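## 4. Workspace and Trial Procedure

### 4.1 Table and mounting

The cell was built in the shared workshop at Gramdale, in a bay that is otherwise used for bench sanding. Three constraints followed from the location. The arm had to be mounted so that other members could pass behind it, the power supply had to be isolated with one switch, and nothing could be fixed permanently to the floor. We therefore carried the arm on a vertical support behind the table and let it reach forward over the work surface. The support is bolted to a ballast plate of 88 kg, which was the heaviest single item moved during the build.

The table top is covered with dark green cloth. Two other surfaces were tried first. On bare laminate, garments slid when the gripper dragged a hem, and the fold line ended up displaced from where the planner had placed it. A rubber mat stopped the sliding but held the lower layer so firmly that the upper layer stretched before it moved. The cloth gave enough friction to keep the lower layer still under light pulls. It also segments well against denim under the workshop lights, so we kept a fixed color threshold for all trials reported in Section 5.

The cloth is pulled tight and stapled under the table edge. It loosens with use. We restretched it whenever the empty-table depth map showed a ridge higher than 2 mm, and all calibration was repeated after each restretch.

### 4.2 Control software

Motion planning and grasp selection run on one desktop computer. The grasp selector, which we call Pornari, takes a segmented overhead image and a depth map and returns a ranked list of grasp candidates along visible edges. Each candidate has a position, an approach angle and a pull direction. The executor, Godetti, checks the candidates in order against the joint limits and the table plane and runs the first one that passes. If none passes, the trial is logged as a planning failure and the garment is left as it is.

The two programs exchange plain text files in a watched folder. This is slow compared with a message bus, but the files can be read and edited by hand, and most of the faults found during the build were located that way. A cycle from image capture to first motion takes 8 seconds, most of it spent on segmentation.

### 4.3 Garment states

Each trial starts from one of two classes of initial state. In the flat class, the garment is laid out by hand with both legs straight and parallel. In the disturbed class, the garment is first laid flat and then altered by hand, with at least one leg twisted, bunched or tucked under the body. No attempt was made to reproduce a disturbed state exactly between trials. Fidelina Yupanqui prepared all the disturbed states, so that the degree of disorder would at least come from a single hand.

Jeans were chosen as the main test item. The fabric is stiff enough to hold a fold, heavy enough to load the gripper, and thick at the seams. The thickness matters for grasping: a candidate that falls on a side seam or a hem requires a wider opening than one on a single panel, and the selector has no direct measure of layer count. An elasticated waistband adds a further difficulty, as its ruffles produce many short edges that the selector ranks highly even though they make poor grasp points.

Figure 2 gives a disturbed state with the back of the garment facing up. The lower leg is folded beneath the seat, leaving a short section exposed, and the upper leg is bunched close to the arm.
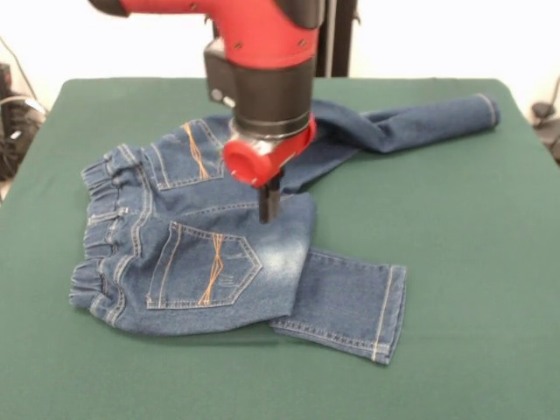 How does the system decide which leg to move first? It scores each visible hem by the length of free edge and the clearance to the table border, and it moves the leg with the higher score.

**Figure 2.** Jeans in a disturbed state on the cloth-covered table, with the gripper tip over the middle of the garment.

The clearance term was added after early trials in which a leg was dragged over the border and pulled the rest of the garment with it. Its weight was set by hand and held constant afterward. When the two scores are equal, the leg nearer the base of the arm is taken.

### 4.4 Trial protocol

The protocol follows the Betancur sequence used in our earlier work on towels, with one change: the garment may be regrasped up to 17 times before the trial is stopped. After each release the arm retracts, a new image is taken and the candidate list is rebuilt from nothing. No state is carried over between grasps. An operator stands at the power switch throughout and may stop a trial at any point; stopped trials are counted as failures and kept in the log.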